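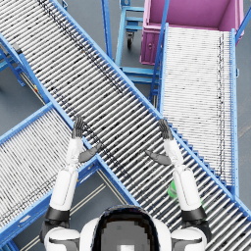 What is small claims court?

Hi, it's Larysa Kobzar again, and this time I want to tell you about my favorite kind of court. Yes, I have a favorite! I worked at the front counter of the Tridmont courthouse before I started writing for kids, and small claims was the part of the job I liked best.

When you hear the word "court" you probably think of big trials, the kind with a jury and lawyers in suits and maybe somebody going to prison. Small claims court is much quieter than that. Nobody goes to jail at the end of a small claims case. It's a place where people who are arguing over money (usually not a giant pile of it) can ask a judge to decide who's right.

Who argues in there?

All sorts of people. Neighbors, roommates, a customer and a store. I'll make up a case so we have something to talk about.

Say a woman takes her bike to a repair shop called Gravlow Cycles. She pays $500 for a new motor and a battery, because it's one of those electric bikes. She rides it home and the motor quits halfway up Charpentier Street. She wants her money back. The shop says no, the motor was fine when it left, so you must have ridden it through a puddle. They go back and forth and they both get grumpier and grumpier.

The woman can go to the courthouse (or the courthouse website, these days) and fill out a form. She writes down who she is, who she's mad at, how much money she wants and why. Filling out that form is called "filing a claim." Now she has a special name, the plaintiff. The shop has one too, and it's the defendant. I used to mix those up, so I told myself that the defendant is the one who has to defend.

The clerk, who is the person at the counter, gives the case a number. Let's say ours is case 657. From then on that number goes on every piece of paper, so nothing ends up in the wrong folder.

Telling the other side

This step is one I think is really fair. You can't have a court case about someone in secret! The shop has to be told. Somebody brings or mails them the papers, and that's called "serving" them, even though there's no food involved. The papers say what the woman wants and when everyone has to show up.

What do you bring?

Evidence! That's anything that helps show the judge what happened. For our bike case it could be:

The receipt
Text messages between the woman and the shop
Photos of the motor
A note from another mechanic who looked at it

A witness can come too. A witness is a person who saw or heard something important, like a friend who was riding along when the motor quit. Witnesses have to promise to tell the truth, and that's a serious promise – lying after you make it is against the law.

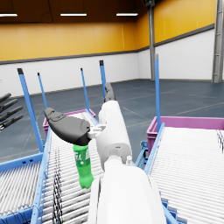
On the day of the hearing, everybody waits until their case is called. Then the plaintiff talks first. She tells her story and shows her papers. After that it's the shop owner's turn, and she isn't allowed to butt in, even if she really, really wants to. The judge asks questions in between. In lots of places people speak for themselves without a lawyer, and some places don't let lawyers in at all. There's usually no jury either.

How does the judge decide?

The judge doesn't have to be 100 percent sure. In a case like this the question is whose story is more likely to be true. Picture an old-fashioned scale with 2 pans. If the plaintiff's side tips down even a little, she wins. If it stays level, she doesn't, because she's the one who asked for the money. (In a criminal trial the rule is much tougher, and the scale would have to tip a long, long way.)

Sometimes the judge gives the answer right then. Other times it comes in the mail later. The judge can also pick an amount in the middle, say if the battery worked fine and only the motor was bad.

Can kids go to small claims court?

Usually you need a grown-up to file for you until you turn 18. Many courtrooms are open to the public, though, so you might be able to sit in the back and listen. I took my niece when she was 8 and she liked it so much she asked to stay for another case. Call the courthouse first, turn off your phone, and bring a sweater – ours was always freezing.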